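March, 6 a.m.

Couldn't sleep, so I'm writing up yesterday while the kettle does its thing. Natalie Ellwood rang from Dobson in the arvo, keen on the Lorker again. They want $220 a week to lease one, and she reckons it'll be doing the groceries and the dishes for her mum by winter. I said I'd believe it when it had put away one bag of shopping without help.
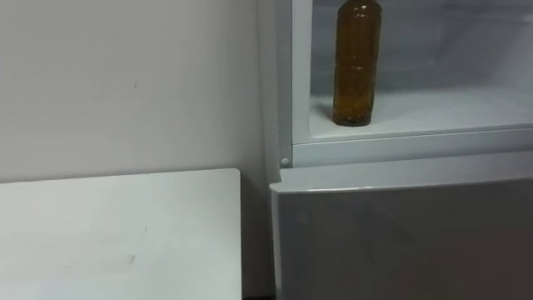 Fridge work is what I keep coming back to. People think of it as the easy end of housework, but it's a door, a reach and a grip in one go, and each one can go wrong. Take a single bottle standing on a bare shelf, near the left end, nothing beside it to knock over. A kid of four could fetch that. Natalie's log from the Jovier trial has 506 tries at fetching jobs like it and 336 marked as done, and that's with a person ready to step in. I wouldn't keep a shop hand on those numbers, though I'd probably keep the kid.

She says the next version is better with doors. Maybe so. The Visido people said the same about their floor unit at work, and it still stops dead at the loading bay mat — I moved it twice before smoko.

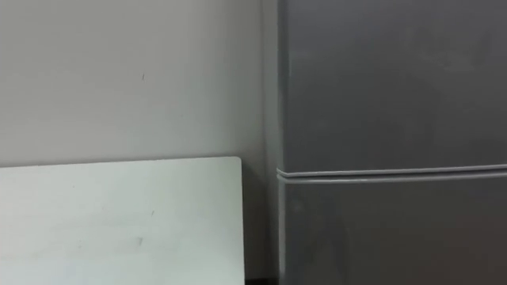
Would I have one in the house yet? Not at that price, and not while I'd have to stay in the room with it.

Told Natalie I'd come and watch for a morning anyway. Need to ring the tyre place and get the bins out before eight.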